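Security screening extended to Binia ferry route

The Territory Government will extend security screening to all passengers and vehicles on the Binia ferry route from August, the Minister for Public Security, Gudrun Stüber, has confirmed.

Ms Stüber told a briefing in Draludton that the decision followed a review of access controls at the two terminals on the route, and that the general threat level for the Territory remained unchanged. Residents and visitors should continue to travel as they normally would.

"There is no specific information that would lead us to advise anyone against using the ferry," she said. "The review found that screening on this route had fallen behind the standard applied at our airports, and we are bringing it into line."

Under the new arrangements, foot passengers at Draludton and Camton will pass through a staffed checkpoint before boarding, and vehicles will be subject to random inspection on the approach road. The route carries up to 4000 passengers a day in the peak season. The Minister said a further 500 hours of police rostering each month would be directed to the terminals during the first stage of the program.

The Department received 1172 submissions during the consultation period. Many came from daily commuters concerned about queues at the morning sailings, and a smaller number from freight operators who asked for a separate lane. The Department has agreed to trial a freight lane at Camton. A decision on Draludton, where the approach road is narrower, has been deferred until the works on the eastern car park are finished.

Hollmann, which operates the terminals under contract, will supply the checkpoint staff. All will be licensed under the existing security industry legislation and will work under the direction of a police supervisor while the checkpoints are open. They will not have powers of arrest.

The Commissioner for Transport Security, Dalia Ozoliņš, said passengers should arrive 30 minutes before departure for the first month of operation. Holders of a commuter pass will be able to use a dedicated entrance at both terminals between 6 am and 9 am.

"We expect processing times to settle once staff and passengers are used to the layout," Ms Ozoliņš said. "The timetable has not been altered, and we will publish waiting times for each terminal so that people can judge for themselves."

Items already prohibited on board, including fuel in unapproved containers, flares without a permit and unsecured firearms, will remain prohibited. Knives carried for fishing or trade work may be surrendered at the checkpoint and collected on arrival – the same procedure that applies to charter vessels in the harbour.

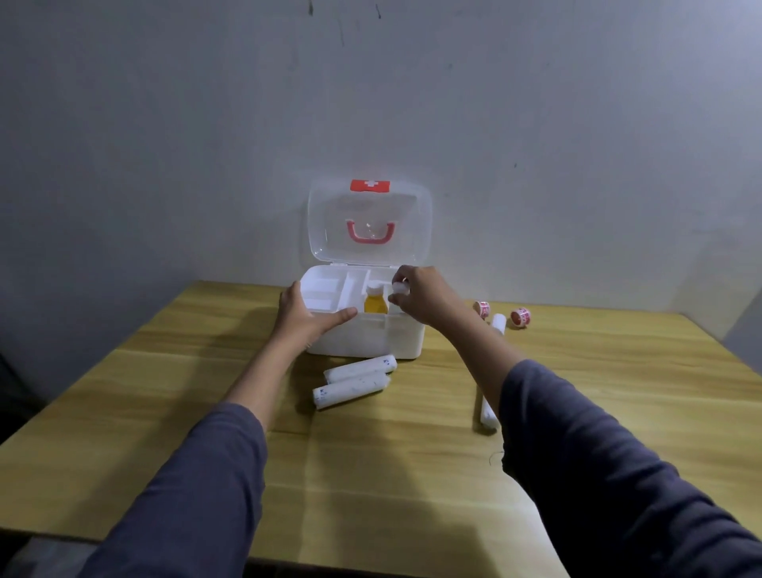

The Department has also issued guidance on medical supplies, which were raised in a number of submissions. Prescription medicines may be carried in any quantity suitable for personal use, and passengers are asked to keep them in their original packaging. First aid boxes are permitted on all sailings but may need to be opened for inspection. A hinged box divided into compartments, with bottles kept upright and their caps on, can be checked quickly and returned to its owner. Scissors should be declared before the box is handed over. The full list of permitted and prohibited items is available from the ticket offices at Draludton and Camton, and written inquiries may be directed to the Office of the Commissioner.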